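Plorstead Sevens Scoring App: Set-Up Guide for Host Clubs
Section 2: Getting Your Tournament Ready

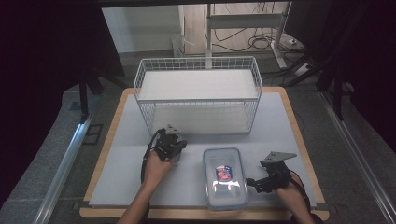
Before You Start

Hosting a sevens day is a wonderful thing to do for your club, and most of the desk work can be finished before the first team bus pulls in. This section takes you from an empty account to a full draw. Set aside 90 minutes the first time. If you ran the Talpur league module last year, you'll recognize a lot of it and can go straight to step 4.

You will need:
Your club login (the host login, not a coach login)
The final list of teams, with one contact for each
A map or sketch of your fields with the names people really use
Your match length and break times

Creating the Tournament

1. Sign in and choose New Tournament from the Home tab. Type the name exactly as you want it on the public results page. Old rivals will be looking at this page for years, so check the spelling of every school!

2. Enter the date. The app wants the day and the month together, and the sample file that ships with the app shows it as Sat 27 September. You can type over this.

3. Pick Hockey, then Seven-a-Side. This loads the right squad size and turns on rolling substitutions. If you pick Hockey and stop there, you'll get eleven-a-side team sheets.

Note: Changing the format later wipes any team sheets already sent in. Teams and contacts are kept.

4. Open Fields and add each one. Use short names. "Clubhouse" and "Road End" work much better over a loudspeaker than "Field A" and "Field B," and parents find them faster too.

5. Set the match length and the gap between matches. A gap shorter than 2 minutes is not accepted. We love a brisk schedule, but goalkeepers have to walk from one field to the other in full kit.

Adding Teams

6. Choose Teams, then Add. You can type teams in one by one or paste a list from a spreadsheet. The limit is 100 teams per tournament, counting men's, women's, veterans and juniors together.

7. Give each team a contact email. The app sends a link for the team sheet straight away, so hold off on this step until the list is firm.

8. Put each team in a division. A club can enter more than one side in the same division, and you can tick Keep Apart so they don't meet in the group stage. At the Skandus reunion day, Akosua Owusu had three sides from the same old players' club and kept them apart right up to the semifinals — and what a semifinal it was!

Caution: Don't use the same player in two teams unless your rules allow it. The app will show a yellow flag next to the name but will not stop you.

Making the Draw

9. Choose Draw, then Build. You'll see the groups on the left and the schedule on the right. Drag a match to move it. A red edge means a team would be playing twice in a row.

10. Press Check Draw. Fix anything in red. Items in gray are only suggestions, such as a team that spends all day on the same field.

11. Pick how ties in the group table are settled. The standard order is goal difference, goals scored, then the result between the two teams. Penalty strokes can be added as the last step, and crowds adore them.

12. Press Publish. The draw goes live on the results page and every contact gets an email.

Note: You can still move matches after publishing. Contacts for the teams involved get a new email each time, so save your changes up and make them in one go.

Setting Up the Scorers

13. Under People, add one scorer per field plus a spare. Each gets a four-digit code that works on any phone.

14. Have each scorer open the practice match and enter a goal, a green card and a correction. It's good fun, and it's much easier to learn Undo now than with a captain standing over you.

15. Turn on Offline Mode on each phone if your grounds have weak signal. Scores are held on the phone, up to about 300 entries, and sent when the signal comes back.

Caution: Do not sign out while Offline Mode shows a number in the corner. Those scores have not been sent yet and will be lost.

If You Get Stuck

The draw will not build: look for a division with only one team in it.
A contact didn't get the link: open the team, check the address, and press Resend.
Times are an hour off: set your time zone under Club Details, then press Check Draw again.

For anything else, write to Iddrisu Owusu on the Prokholm support desk through the Help tab, and include your tournament name. Section 3 covers match day, starting with opening the scorers' table.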